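Re: Gripper order, second batch - numbers needed
To: drakano-equipment list
March 1, 2021

Quick one before I lose the afternoon. Answers to the February mail inline.

> Grakia wants a figure from us. Are we asking for 2 more
> handheld grippers or going straight to the gloves? And is
> the 4000 still all there is?

4000 is still all there is. Handhelds first, gloves only if the Brabec quote comes down. Lead time on the quote is 30 days so pls dont sit on it. Apple and plate on the glass table is the task I'm costing against, nothing fancier.
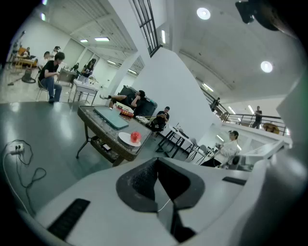
2 min read

Finger pads are the thing to budget for. I want spares in the order from day one, not a second PO later. Drulon sells them in packs of 100, too many for us, will ask if they split a pack. Also cable. And a floor cover for the cable runs, the power strip sits right out on the floor by the table and people walk through there.

Two grippers working together need room on both sides of the table, so no extra furniture in the lounge end please. Markers we can print ourselves, leave them off the quote.

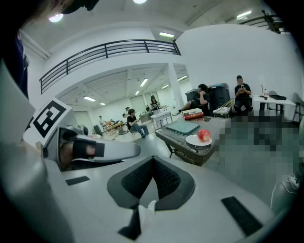
Gloves

Separate line, separate approval. Marker cubes on the backs have to be included in the price, last quote was vague on that. Need to know if fingertip sections can be bought alone. Sizes too, we cant share one pair accross everybody.

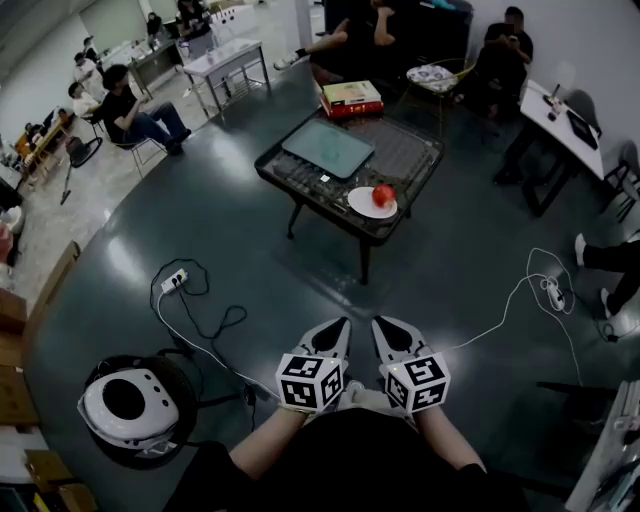

Both gloves on, tray and apple on the table ahead.

If we have to cut: drop the gloves, keep the pads. Send me objections today or tomorow, then it goes to Grakia as is.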